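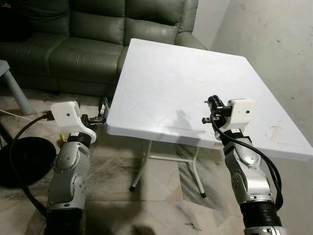
White square folding table.

Posted Thursday, 4:10 p.m. | By Cledley newsroom staff

CLEDLEY WATER MAIN BREAK: YOUR QUESTIONS

Where did it break?
Worstead Street, just past the Ponce Avenue light. It's a 16-inch line. Crews have it shut off on both sides.

Who has no water?
108 homes, all on Worstead. Some 1000 more have low pressure.

Do I need to boil?
Yes if you're on Worstead or Ponce. One full minute, then let it cool. Everyone else no, unless you get a call from the city.

Is school open Friday?
Cinska Elementary is closed. Other schools, normal hours so far.

Can I drive thru?
Not on Worstead. Detour is Ponce to Mill. Buses running late.

When will it be fixed?
City says overnight. No firm time yet, we'll udpate.

My basement flooded, who do I call?
Public works, then your insurance. Take photos first.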